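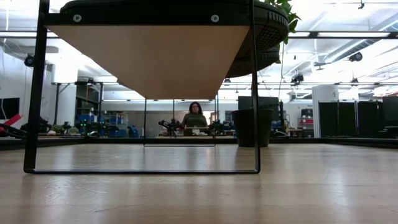 소형 주택 거주자 생활기록 조사 참여자 모집 공고

그레나라리(Grenarari) 주거생활연구소는 혼자 또는 둘이 소형 주택에 거주하는 분들의 일상과 공간 사용 방식을 장기간 기록하는 「작은 집 생활기록 조사」를 실시합니다. 이에 따라 조사에 참여할 분을 다음과 같이 모집하오니 관심 있는 분들의 많은 지원을 바랍니다.

1. 조사의 배경

소형 주택에 관한 기존 자료는 대부분 면적, 임대료, 설비 수준 등 건물 쪽의 정보에 치우쳐 있습니다. 같은 면적의 집이라도 거주자가 어디에서 식사를 하고, 어디에 옷을 두며, 손님이 왔을 때 무엇을 옮기는지에 따라 생활의 모습은 크게 달라집니다. 그러나 이러한 내용은 한 차례의 설문이나 방문만으로는 파악하기 어렵고, 거주자 본인도 질문을 받기 전에는 의식하지 못하는 경우가 많습니다.

본 연구소는 지난 예비조사에서 참여자가 직접 작성한 생활일지를 검토하였습니다. 일지에는 식탁을 책상으로 바꾸어 쓰는 시간, 빨래를 널 때 막히는 통로, 현관에 쌓이는 택배 상자, 침대 옆에 놓을 자리를 찾지 못한 물건 등 설문 문항으로는 얻기 힘든 내용이 담겨 있었습니다. 특히 재택근무와 원격수업이 늘어난 이후 한 공간에서 일과 휴식을 함께 해결하는 데 따르는 어려움이 여러 일지에서 되풀이되었습니다.

이번 본조사는 예비조사의 일지 양식을 보완하고 조사 기간을 늘려 진행합니다. 겨울에서 봄으로 넘어가는 동안의 수납, 환기, 난방 기구 정리 등 계절에 따른 변화도 함께 살펴볼 예정입니다. 조사 결과는 연구소의 보고서와 소형 주택 거주자를 위한 안내 자료로 발간됩니다.

2. 조사 개요

조사명: 작은 집 생활기록 조사
주관: 그레나라리 주거생활연구소
연구책임자: 잔안 체틴카야(Canan Çetinkaya)
협력기관: 쿨렉(Kulleck) 생활문화자료실
조사 기간: 참여자 선정 후 16주
조사 방법: 생활일지 작성, 가정 방문 면담, 참여자 모임
모집 인원: 19가구

쿨렉 생활문화자료실은 조사 종료 후 자료의 정리와 보존을 담당합니다. 자료실로 이관되는 자료의 범위와 이관 전 처리 절차는 아래 제9항에서 안내합니다.

3. 지원 자격

다음 요건을 모두 충족하는 분은 지원하실 수 있습니다.

가. 공고일 현재 만 19세 이상인 분
나. 원룸, 오피스텔, 다세대주택, 소형 아파트 등에 1인 또는 2인 가구로 거주하는 분
다. 조사 기간 중 이사 계획이 없는 분
라. 한국어로 생활일지를 작성하고 면담에 참여할 수 있는 분
마. 연구원의 가정 방문에 동의하는 분

주택의 소유 형태와 임대차 방식은 묻지 않습니다. 전세, 월세, 자가, 사택, 공공임대주택 거주자 모두 지원 가능합니다. 직업, 학력, 국적에 따른 제한도 없습니다.

2인 가구는 한 분이 대표로 지원하시되, 함께 거주하는 분의 서면 동의가 있어야 합니다. 동거인이 일지 작성에 참여하지 않아도 지원에는 지장이 없으나, 공용 공간에 관한 기록이 포함되므로 조사 내용을 충분히 설명하신 뒤 동의를 받아 주시기 바랍니다. 가족, 친구, 동료 등 동거인과의 관계는 선정에 영향을 주지 않습니다.

다음에 해당하는 분은 지원하실 수 없습니다.

가. 본 연구소 또는 협력기관의 임직원 및 그 동거인
나. 해당 주택을 숙박업이나 사무실 용도로만 사용하는 분
다. 같은 기간에 다른 기관의 주거 관련 조사에 참여하기로 한 분

예비조사에 참여하셨던 분도 지원하실 수 있습니다. 다만 동일한 조건이라면 처음 참여하는 분을 우선하여 선정합니다.

4. 참여자가 하는 일

가. 생활일지 작성

참여자는 연구소가 배부하는 일지에 한 주에 세 번 기록합니다. 기록하는 날은 참여자가 자유롭게 정할 수 있으며, 한 번의 기록은 한 쪽을 넘기지 않아도 됩니다. 일지는 종이 양식과 전자 양식 가운데 선택하실 수 있고, 중간에 변경하는 것도 가능합니다.

일지에는 그날 집에서 주로 머문 자리, 옮기거나 치운 가구와 물건, 불편하였던 점, 새로 들이거나 내보낸 물건을 적습니다. 문장의 완성도나 분량은 평가하지 않습니다. 특별한 일이 없었던 날에는 그렇게 적어 주시면 됩니다. 간단한 평면 그림을 덧붙이는 난이 있으나 필수 사항은 아닙니다.

나. 물건 목록 작성

조사 초반에 참여자는 집 안에서 자주 쓰는 가구와 수납용품의 목록을 작성합니다. 보조 탁자, 접이식 의자, 선반, 바퀴 달린 수납장처럼 자리를 옮기며 쓰는 물건은 주로 쓰는 자리와 치워 두는 자리를 구분하여 적습니다. 구입 가격이나 상표는 기재하지 않아도 됩니다. 물려받거나 직접 조립한 물건, 본래의 용도와 다르게 쓰고 있는 물건은 별도의 난에 그 내용을 적어 주십시오.

옷장과 서랍 내부, 개인 서류, 의약품은 목록 작성 대상에서 제외합니다.

다. 가정 방문 면담

연구원 두 명이 조사 초반과 후반에 각각 한 차례 참여자의 집을 방문합니다. 첫 방문에서는 방의 치수를 재고 가구의 배치를 도면에 옮기며, 두 번째 방문에서는 그동안 달라진 배치에 관하여 이야기를 나눕니다. 방문 일정은 참여자와 협의하여 정하고, 방문 전날 연구원의 이름과 도착 예정 시각을 다시 알려 드립니다.

방문을 위하여 집을 정리하거나 다과를 준비하실 필요는 없습니다. 면담 내용은 동의하신 경우에만 녹음하며, 녹음을 원하지 않으시면 연구원이 필기로 대신합니다. 공개를 원하지 않는 공간은 방문 시 말씀해 주시면 측정과 기록에서 제외합니다.

라. 참여자 모임

조사 중반에 연구소에서 참여자 모임을 한 차례 엽니다. 일지를 쓰면서 느낀 점과 양식에 대한 의견을 나누는 자리입니다. 참석은 선택 사항이며, 불참하시더라도 사례비 지급에는 영향이 없습니다. 방역 지침에 따라 모임이 화상회의로 변경될 수 있습니다.

5. 참여자에 대한 지원

가. 조사 절차를 마친 참여자에게 소정의 사례비를 지급합니다. 구체적인 금액과 지급 시기는 참여 동의서에 명시하며, 동의서 서명 전에 설명해 드립니다.
나. 중도에 참여를 그만두시는 경우에는 그때까지 참여한 기간에 비례하여 사례비를 지급합니다.
다. 첫 방문에서 작성한 주택 실측 도면을 인쇄본과 파일로 제공합니다.
라. 희망하는 참여자에게 우테오(Wuteo) 수납·배치 강좌의 수강 기회를 드립니다. 강좌는 조사가 끝난 뒤에 진행되며, 조사 기간의 기록에 영향을 주지 않도록 교재 역시 조사 종료 후에 배부합니다.
마. 최종 보고서를 발간하는 즉시 한 부씩 보내 드립니다.

사례비는 본인 명의의 계좌로 지급합니다. 2인 가구의 경우에도 가구를 기준으로 지급하며, 동거인이 별도의 일지를 작성하기로 한 때에는 추가 사례비가 있습니다. 관련 법령에 따라 원천징수가 적용될 수 있습니다.

6. 지원 방법

제출 서류는 다음과 같습니다.

가. 참여 신청서 (연구소 양식)
나. 주거 현황표 (연구소 양식)
다. 개인정보 수집 및 이용 동의서
라. 동거인 동의서 (2인 가구에 한함)

양식은 연구소 누리집의 공고 게시판에서 내려받거나 연구소 안내 창구에서 받으실 수 있습니다. 작성한 서류는 누리집의 접수 화면에 올리거나 우편 또는 방문으로 제출하시기 바랍니다.

접수 마감: 2021. 2. 25.
우편 및 방문 접수처: 라이트풋(Lightfoot) 회관 304호 그레나라리 주거생활연구소 조사운영팀

우편 접수는 마감일까지 도착한 서류에 한하여 인정합니다. 회관 출입 시 체온 측정과 출입 명부 작성이 필요하며, 접수 서류는 안내 창구 옆 접수함에 넣으셔도 됩니다. 접수가 완료되면 신청서에 적힌 연락처로 접수 확인 문자를 보내 드립니다.

주거 현황표에는 방의 수, 창의 방향, 주방과 침실의 분리 여부, 거주를 시작한 시기를 적습니다. 정확한 면적을 모르시면 빈칸으로 두셔도 됩니다. 집 내부 사진은 제출하지 마십시오. 제출된 사진은 심사에 사용하지 않고 폐기합니다.

지원 동기란은 자유롭게 작성하시되, 현재의 집에서 가장 자주 옮기는 물건 한 가지와 그 이유를 포함하여 주시기 바랍니다.

7. 선정 절차

선정은 서류 검토와 전화 면담의 순서로 진행합니다. 서류 검토에서는 지원 자격의 충족 여부를 확인하고, 주택 유형과 가구 구성이 한쪽으로 치우치지 않도록 대상자를 추립니다. 전화 면담에서는 조사 내용을 다시 설명드리고 참여 가능한 일정과 궁금한 점을 확인합니다.

이 조사는 글솜씨나 정리 능력을 겨루는 자리가 아니므로 집이 잘 정돈되어 있는지는 심사 대상이 되지 않습니다. 서로 다른 유형의 주택과 생활 방식을 고르게 포함하는 것이 선정의 기준이며, 이에 따라 자격을 모두 갖춘 분도 선정되지 않을 수 있습니다.

선정 결과는 접수 마감 후 개별적으로 알려 드립니다. 선정된 분이 참여를 포기하는 경우를 대비하여 예비 참여자를 함께 선정하며, 예비 참여자께는 그 사실을 별도로 안내합니다. 심사의 세부 내용은 공개하지 않습니다.

8. 오리엔테이션 및 동의서 작성

선정된 분은 조사 시작 전에 오리엔테이션에 참석하셔야 합니다. 오리엔테이션에서는 일지 작성 요령, 방문 면담의 진행 방식, 자료의 이용 범위를 설명합니다. 연구소 방문이 어려운 분을 위하여 화상으로 참석하는 회차를 따로 마련합니다.

참여 동의서는 오리엔테이션이 끝난 뒤 작성합니다. 그 자리에서 바로 서명하지 않고 댁에서 검토한 뒤 제출하셔도 됩니다. 동의서에 서명하신 이후라도 참여자는 언제든지 이유를 밝히지 않고 참여를 중단할 수 있으며, 이로 인한 불이익은 없습니다.

9. 개인정보 보호 및 자료의 이용

가. 수집한 개인정보는 참여자 선정, 조사 운영, 사례비 지급의 목적으로만 이용합니다.
나. 일지와 면담 기록에는 성명 대신 식별 기호를 붙이며, 성명과 기호의 대조표는 분리하여 보관합니다.
다. 보고서에는 참여자의 성명, 상세 주소, 건물 이름을 싣지 않습니다. 도면을 수록할 때에는 건물을 특정할 수 있는 정보를 삭제합니다.
라. 일지의 문장을 보고서에 인용할 때에는 발간 전에 해당 참여자에게 인용문을 보내 확인을 받습니다.
마. 쿨렉 생활문화자료실에는 별도의 이관 동의서를 제출한 참여자의 자료만 이관합니다. 이관에 동의하지 않더라도 조사 참여에는 제한이 없습니다.
바. 선정되지 않은 지원자의 서류는 선정 절차가 끝난 뒤 파기합니다. 원본 반환을 원하시는 분은 신청서의 해당 난에 표시하여 주십시오.

참여를 중단한 분은 그때까지 제출한 자료의 폐기를 요청하실 수 있습니다. 다만 이미 발간된 보고서에 수록된 내용은 폐기 대상에서 제외됩니다.

10. 자주 문의하시는 사항

지난 1월에 열린 사전 설명회에서 여러 차례 문의가 있었던 사항을 정리하여 안내합니다.

반려동물과 함께 거주하는 경우
지원하실 수 있습니다. 반려동물이 사용하는 공간과 물건도 일지에 적어 주시면 됩니다. 방문 일정을 정할 때 반려동물의 종류와 주의할 점을 미리 알려 주시기 바랍니다.

출장이나 여행으로 집을 비우는 경우
짧은 기간이라면 참여에 문제가 없습니다. 집을 비운 동안에는 일지를 쓰지 않고, 돌아오신 뒤 부재 기간만 표시하시면 됩니다. 장기간의 부재가 예정되어 있으면 전화 면담 때 말씀해 주십시오.

조사 기간 중 가구를 새로 사거나 배치를 바꾸는 경우
평소 생활하시는 대로 하시면 됩니다. 조사를 위하여 변경을 미루거나 일부러 배치를 바꾸지 않으시기를 부탁드립니다. 변경이 있었던 날에는 바꾸기 전과 후의 위치를 일지에 적어 주십시오.

임대인의 동의가 필요한지 여부
벽이나 설비에 손을 대는 작업이 없으므로 임대인의 동의는 필요하지 않습니다. 기숙사나 사택 등 외부인 출입에 관한 규정이 있는 곳에 거주하시는 분은 방문이 가능한지 미리 확인하여 주시기 바랍니다.

예기치 않게 이사하게 된 경우
연구소에 바로 알려 주십시오. 참여자의 의사를 확인한 뒤 조사를 종료하거나, 새 집에서 기록을 계속하는 방안을 협의합니다.

손으로 글을 쓰기 어려운 경우
전자 양식을 이용하시거나 음성으로 기록을 남기실 수 있습니다. 음성 기록은 연구원이 문서로 옮긴 뒤 참여자의 확인을 받습니다. 그 밖에 필요한 편의가 있으면 신청서에 기재하여 주시기 바랍니다.

11. 유의 사항

가. 제출 서류의 내용이 사실과 다른 것으로 확인되면 선정이 취소될 수 있습니다.
나. 조사 일정은 방역 상황에 따라 변경될 수 있으며, 변경되는 경우 참여자에게 개별적으로 통지합니다.
다. 방문 연구원은 마스크를 착용하고 신분증을 지참합니다. 신분증을 제시하지 않는 사람의 출입은 허용하지 마시기 바랍니다.
라. 본 연구소는 참여자에게 물품의 구매를 권유하거나 비용을 요구하지 않습니다. 이러한 요구를 받으신 경우 조사운영팀으로 즉시 알려 주십시오.
마. 한 가구에서 중복하여 지원한 경우에는 먼저 접수된 신청서만 유효한 것으로 봅니다.
바. 공고에 명시되지 않은 사항은 연구소의 조사운영 지침에 따릅니다.

12. 문의

지원 자격과 제출 서류에 관한 문의는 조사운영팀에서, 조사의 내용과 자료 이용에 관한 문의는 연구책임자실에서 받습니다. 누리집의 문의 게시판을 이용하시는 경우 비공개로 글을 남기실 수 있습니다. 마감일에는 문의가 몰려 답변이 늦어질 수 있으므로 미리 확인하여 주시기 바랍니다.

그레나라리 주거생활연구소
연구책임자 잔안 체틴카야

붙임
참여 신청서 양식
주거 현황표 양식
개인정보 수집 및 이용 동의서 양식
동거인 동의서 양식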